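Stornine employs 248 people across its kitchen supply and dish return sites. In April we began introducing robot arms at the Makowska site. This thread sets out what changes for staff.

1/ No position at Makowska is being removed. The 28 people on the sorting line keep their grade, their hours and their shift pattern.

2/ Lifting and stacking will pass to the arms in stages. Staff on the line will move to checking, setup and fault response. Training takes 6 days and is paid at the normal rate.

3/ Any employee may stop an arm at any time. A stop will not be counted against the shift's output figures.

4/ Seven employees asked to remain on manual work. All of those requests have been granted, and they will be reviewed with each person next year.
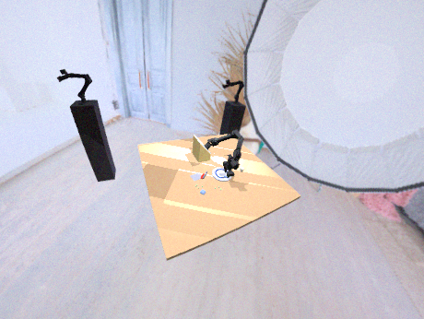

5/ Line staff now take part in deciding which tasks an arm is given. Each task is tried in simulation with our partner Cosa before it reaches the floor. Clear surfaces are seldom found at the return station, so a plate is set out with small items left near it, and the gripper has to come down over the rim with a tool lying close by. Staff may propose other layouts through their shift lead.

6/ Written questions may be left at the Terance office until 4 p.m. Replies are posted on the staff board.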